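Small Business Bookkeeping for Beginners
Handout for Session 2: Inventory, or Where Did All My Stuff Go?
Instructor: Leonardo Santoro
Updated October 6, 2024

Welcome back, everybody. Last time we got through the chart of accounts with only a little grumbling, and several of you stayed afterward to ask about sales tax, so I've moved sales tax up a session. Please bring your state's filing form next time if you have it. If you don't, I keep spares in my bag.

Tonight is inventory. I know it sounds like the dull part of the course, and when I started out I thought so too. I kept books for a hardware and housewares shop called Vestholm, and my very first July there I was handed a clipboard and sent down to the basement. I came up four hours later with dust in my ears and a number that didn't match the ledger by a long way. That mismatch taught me more than the textbook did, so we'll use Vestholm's books (tidied up a bit for class) all evening.

What counts as inventory

Inventory is the goods you hold to sell, plus the materials you'll turn into goods you sell. The shelf the goods sit on is equipment. The tape you seal your boxes with is usually supplies. If you bake bread, flour is inventory and the oven isn't. If you sell ovens, then the ovens on your showroom floor are inventory, and the one in the back where you heat up your lunch is equipment. People laugh at that, but I've seen it booked wrong more than once!

Goods on their way to you are the tricky ones. Look at the shipping terms on your invoice. If it says FOB shipping point, the goods are yours from the moment they leave the seller, even if they're still on a truck three states away. If it says FOB destination, they aren't yours until they arrive. Write the terms on your purchase log when you place the order, while the paperwork is still in front of you.

Consignment goods belong to the person who gave them to you. Keep a separate list for those, and please keep them out of your count.

Two ways to keep track

Under the periodic method, you count everything at the end of the period and work backward. Under the perpetual method, you update the record every time something comes in or goes out. Most point-of-sale programs do the perpetual method for you these days, and if you already own one, use it. You still have to count, though -- a program knows what was scanned, and it has no idea what fell behind the radiator.

The formula for the periodic method is one you'll want to copy on the inside cover of your notebook:

Beginning inventory + purchases - ending inventory = cost of goods sold

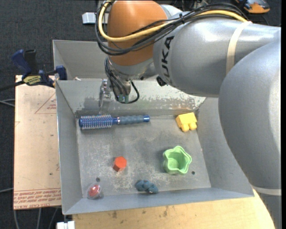
Let's put some figures through it. Say Vestholm starts the month with $200 worth of enamel mugs, buys another $397 worth from a supplier called Dultari, and at the end of the month counts $105 worth still on the shelf. Two hundred plus 397 is 597. Take away 105 and you have $492. That's the cost of the mugs that left the shop, and it goes on your income statement right under sales.

Now, I said "left the shop," and I chose those words with some care. The periodic method can't tell a sold mug from a broken one or a stolen one. Everything that isn't there at the end gets lumped into cost of goods sold. If your margins look thin and you can't think why, this is one of the first places to poke around.

What did each one cost?

Prices change, and so you need a rule for which cost goes with which item. FIFO (first in, first out) says the oldest ones were sold first. Weighted average takes the total cost, divides it by the total number of units, and uses that one figure for all of them. There's also LIFO, last in, first out, which is allowed for taxes in this country but comes with extra paperwork, and I'd talk with a tax preparer before going near it.

For most of you I'd suggest FIFO. It matches how a sensible person stocks a shelf, and it's easy to explain to a banker. Whatever you choose, stick with it. Switching methods generally means asking the IRS for permission, and that's a long form.

Hints for count day

Count when you're closed. Work in pairs if you can, one person calling out and one writing. Start at the door and go around the room in one direction, and put a sticky dot on each shelf as you finish it. Don't bring last year's numbers with you, as it's awfully tempting to see what you expect to see. Use a pen, and if you make a mistake, cross it out with a single line and put your initials beside it.

For next time

Read the section on sales tax in the course packet. Then work the two practice problems at the back, one for Javetti (a shoe repair shop that also sells laces and polish) and one for Echeverri, a small garden center. The Echeverri problem has a shipment in transit, so go back and check those FOB terms before you start adding. Bring your work on paper, messy is fine, and we'll go over it together in the first half hour.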